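19th October, equipment planning

Sat down with Hedvig and Bendik to go through the wish list for next year. The request must be with Marion in March, but she wants a first number much earlier, so I write here what we have until now.

Hand-held grippers. We work with two at a time, one in each hand, and there is no spare pair. If a finger pad wears out we stop until a new one comes. Fevbridge asks 1135 for one complete gripper, and 196 for a set of finger pads. My proposal is one more complete gripper and 3 sets of pads. Hedvig would prefer a full second pair, so that two people can record at the same time. I understand her, but then nothing is left for the rest of the list.

Marker cubes. We can print these by ourselves. Bendik thinks the paper labels are the weak point and wants to try a matte sheet from Naline, 59 per pack. Cheap enough, I put it in.

Whiteboard task. This one stays in the plan for the whole year, so what we buy should suit it first.
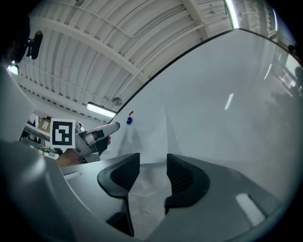
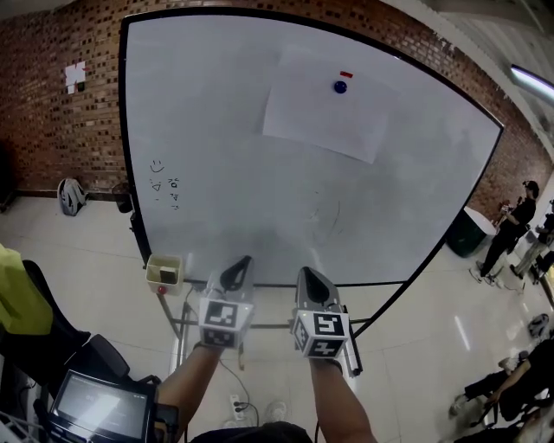 Magnets and the small stuff

We should buy magnets in more than one shape and thickness, all from the same supplier, and keep a few unopened. Same for markers and erasers. It is a small cost, but last year we paid it from three different budgets and Ulla had to sort it out afterwards. One line this time: "task consumables".

Second board: I asked for a price from Trollville and have no answer yet. It must be on wheels, and with a matte surface if they offer it. Jagadeesh says matte boards are harder to wipe clean – he used one at his former job. To check before we order, maybe they can send a sample piece.

Not in this request: a new arm. Bendik brought it up again. We agreed to write it as a separate page, with service contract and floor space included, because last time the contract was forgotten and the whole thing came back to us.

To do
Me: remind Trollville, ask Fevbridge if the pads are cheaper when ordered with the gripper
Hedvig: half a page on why a second pair
Bendik: one pack of the matte sheet, test print
Ulla: which account for consumables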